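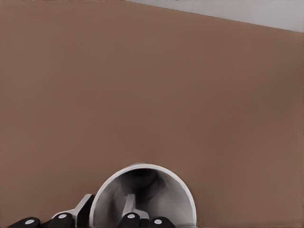 Skip to content | Home | Journals | Current issue | For authors

Print this article | E-mail to a colleague

4. Results: sizing advice and the returned glove

4.1 What the size guides say

The four retailers in the sample – Skilholm, Sudell, Zacharias and Multen – all sell wicketkeeping gloves online, and all publish a size guide. The guides do not agree with one another. Skilholm asks the customer to measure from the wrist crease to the tip of the middle finger. Sudell wants the distance around the knuckles. Zacharias wants both, then supplies a table that uses only the first. Multen offers the words "Youth," "Men's" and "Large Men's" and leaves the rest to the conscience of the buyer.

We coded every statement in the guides that a customer could act on. A statement such as "measure the dominant hand" was coded as an instruction. A statement such as "fit is personal" was coded as atmosphere. Atmosphere made up the larger share of the text at Sudell and Multen, and it was always placed first. Instructions tended to sit under a fold-out heading that had to be clicked, and at Multen the heading was the same gray as the page behind it.

None of the guides mentioned inner gloves. Keepers wear them, the same shops sell them, and three of the shops suggest adding a pair at checkout, by which point the customer has already chosen a size without them. We return to this in Section 5, with what we hope is restraint.

4.2 What customers did

The order records covered 320 purchases of adult gloves across the four retailers. Each buyer was sent a short survey in April, before most club seasons began, and 100 replied in enough detail to be used. Replies that consisted of a complaint about the courier were set aside, although several were vivid.

The first question asked how the buyer had picked a size. The most common answer was that they had ordered the size they already owned. The next was that they had guessed. Use of the size guide came third, behind advice from a teammate, and buyers who said they had used the guide were often unable to say what it had told them to measure. One respondent had measured his foot. He kept the gloves and reported being happy with them, and we have left him in the data.

Buyers who matched an old pair did well when they stayed with the same brand and badly when they changed. This will surprise few people who have bought trousers. A medium in one range was close to a large in another, and the product pages carried no warning of this. Customer reviews did carry it, at length and in capital letters, but the default sort order at Skilholm and Zacharias put the most recent review first, and the most recent review was usually about delivery.

Returns followed the same pattern. The reason chosen most often from the drop-down menu was "Too small," followed by "Changed my mind." In follow-up calls, a good part of the second group turned out to mean the first. They had selected "Changed my mind" so as not to seem difficult. Any retailer treating that menu as a source of fact may wish to sit down with it quietly for an afternoon.

4.3 The bench measurements

To see how far the labels could be trusted, we bought gloves in each labeled size from each retailer and measured them ourselves. Internal length was taken with a probe pushed into the middle finger until it met the end. The palm was measured flat, with the webbing unfolded. The protocol is set out in Appendix B.

Figure 4. General view.

Repeat readings on the same glove agreed well once the probe operator had learned to stop pushing. Readings on different gloves with the same label agreed less well. The left and right of a pair were also not always the same length inside, a fact that regular keepers in the survey had mentioned and which we had, to our discredit, put down to superstition.

Padding explained part of the gap. Ranges sold as "match" or "pro" had thicker finger linings, which take up room the label does not account for. A buyer moving up from a club glove to a better one therefore tends to find it tight, blames the break-in period, and keeps hitting it with a mallet until the return window closes. Two respondents described this sequence almost word for word. Neither thought of it as a sizing problem.

4.4 A note on the follow-up calls

The calls were made by Ruaridh Nisbet, working from a fixed script. The script was abandoned wherever the respondent wished to talk about a dropped catch, and the transcripts are longer than planned. Passages dealing only with dropped catches were not coded.

We use cookies to improve your reading experience. Accept | Manage settings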